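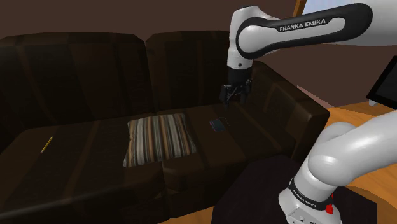 Critères de réussite en simulation : pour une rédaction plus stricte

La préhension d'objets domestiques en simulation est devenue un exercice courant. Les scènes se ressemblent d'un laboratoire à l'autre : un bras à poste fixe, un canapé, quelques objets usuels. Les résultats sont publiés sous forme de taux de réussite et comparés entre eux. Je soutiens que cette comparaison n'a pas de valeur tant que le critère de réussite n'est pas rédigé avant l'essai, dans un document versionné et opposable.

Le cahier de règles de Flaltholm, dans sa révision du 21 mars 2023, contient 19 exigences. Elles portent en majorité sur le bras : limites articulaires, vitesse de l'effecteur, distance minimale au mobilier. Quatre seulement concernent l'objet manipulé. Cette répartition est héritée de la cellule industrielle, où la pièce est connue, rigide et présentée dans une pose fixe. Elle ne convient pas à un salon, même simulé.

Prenons le carnet. La plupart des bibliothèques d'objets le modélisent comme un parallélépipède. Dès que le maillage comporte un élastique, des onglets et des fils, la boîte englobante change, le volume de collision aussi, et la notion de contact devient ambiguë. Un doigt qui touche un fil touche-t-il le carnet ? Le cahier de Flaltholm ne répond pas. L'outil d'évaluation Forix répond oui par défaut, ce que ses utilisateurs ignorent souvent.

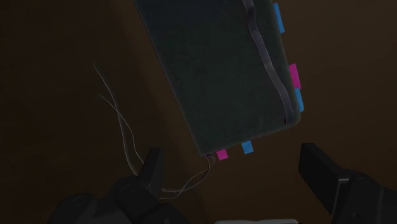
Carnet à élastique et onglets au-dessus d'une pince ouverte, sans contact avec les doigts.

Imani Mabula a repris l'an dernier les journaux de 1282 essais issus de la campagne Sutherland. En appliquant successivement deux définitions du contact, elle obtient deux classements différents des mêmes politiques de commande. Aucune des deux définitions n'est absurde. Le défaut tient à leur absence du protocole : chaque équipe a retenu celle de son simulateur.

On objecte d'ordinaire que la simulation sert à explorer et qu'un formalisme trop lourd ralentirait les itérations. L'objection est recevable pour les essais internes. Elle tombe au moment où un chiffre sort du laboratoire. Livetti exige de ses sous-traitants un rapport de conformité avant tout transfert sur bras réel ; un taux de réussite sans critère écrit n'y est pas exploitable, et il est régulièrement renvoyé à son auteur.

Une seconde objection mérite plus d'attention. Un critère figé peut favoriser les politiques réglées sur lui. Le risque existe. Il se traite par la révision périodique du texte et par des scènes de contrôle non diffusées. L'absence de règle produit le même biais, sans trace.

L'encombrement pose une difficulté voisine. Un coussin posé sur l'assise est parfois déclaré comme décor, parfois comme obstacle, selon le fichier de scène. Le déplacer au passage est donc neutre dans un cas et éliminatoire dans l'autre. Même remarque pour un câble relié à un appareil : il faut dire s'il appartient à l'objet, et ce qui est toléré s'il accroche un doigt. 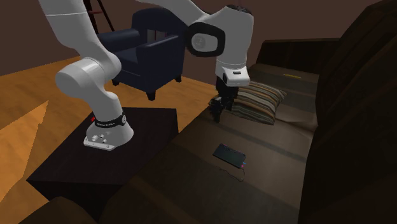

Ce que devrait contenir une fiche d'essai

Je propose six rubriques obligatoires, à remplir avant le premier essai :

1. Objet cible, avec la liste de ses éléments solidaires (câble, onglet, élastique, fil).
2. Définition du contact et paire de corps de collision concernée.
3. Pose initiale et tolérance de tirage.
4. Statut de chaque autre objet de la scène : décor, obstacle ou indifférent.
5. Condition de fin, avec durée de maintien.
6. Version du simulateur et pas de temps.

La rubrique 4 sera la plus contestée, car elle oblige à reprendre les fichiers de scène existants. Elle me paraît pourtant prioritaire. Les rubriques 3 et 6 figurent déjà dans la plupart des journaux et ne demandent qu'un report.

Reste la question des essais antérieurs. Je ne suis pas favorable à une requalification rétroactive. Il suffit de les publier avec la mention « critère non spécifié » et de les exclure des tableaux comparatifs à compter de la prochaine révision du cahier.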